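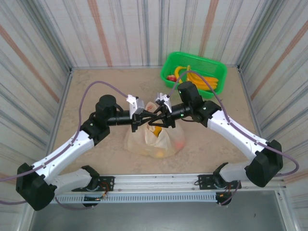

Oteo handheld steamer — four months in

Bought this in May after the old iron finally gave up. Paid more than I wanted to. Been meaning to write it up since then, so here goes, quick one as I've got shirts to do.

What you get: the steamer, a small brush that clips on the front, a glove thing, and a leaflet. No bag. At this price there should be a bag.

Setup

Fill the tank, click it in, switch on, wait. The leaflet says to run the first tankful into the sink. Did that. Smelt a bit of plastic, gone by the second fill. The tank lid is stiff and I have short nails, so I use a teaspoon handle to get it open. Still do.

Heats up quick enough. Time to find a hanger and pick a shirt, more or less.

Shirts

Good on the body, fine on the sleeves, poor on collars. If you want a crisp collar keep your iron, or borrow one. Cuffs come out soft as well. For work I can get away with it, for my cousin's wedding I couldn't, and went next door at 7 in the morning to ask for an ironing board. Thick cotton takes two goes. Thin cotton is done almost before you start.

Linen — better than I expected. It never goes flat but it goes from slept-in to worn-on-purpose, and that's all I ask of linen.

Wool

The best bit. Jumpers, a coat, my grandad's old suit jacket which had been folded in a box for years. Hold it a little way off, go slow, let it hang overnight. The jacket looks like a jacket again. Would buy it again for that alone.

Curtains

Did the front room ones while they were hanging. Arms ached for two days. Worked though. You'll be refilling constantly, the tank holds 235 ml and that is not a lot of curtain. Put a towel down.

What I don't like

The lead is too short. I use an extension and it's always under my feet.

It spits. Mostly when you tilt it down, so hems and trouser bottoms get spots. They dry out but it's annoying if your in a hurry.

Trigger has no lock, you have to keep squeezing. After three shirts my thumb knows about it.

Heavy when full. Garba Bassey at the dry cleaners in Skorkcombe told me to fill it halfway and do it in two lots, and he's right, much easier on the wrist.

Limescale

We have hard water round here and it started sputtering by month two. Vinegar and water, left an hour, run it through outside the back door, then two tanks of clean. Fixed. Now I do that every few weeks. The leaflet doesn't mention vinegar at all so do it at your own risk I suppose.

Compared with the Seron

My sister has the Seron, the upright one with the pole. More steam, longer lead, big tank. Also it lives in the hall becuase it won't fit anywhere else. If you've got the space and a lot of shirts get that. I've got a flat with one cupboard.

Worth it?

For wool and for quick jobs, yes. As your only iron, no. Four out of five if there's a sale on, three and a half at full price. Spare tanks are listed but were out of stock both times I looked — will add a note if I ever get hold of one.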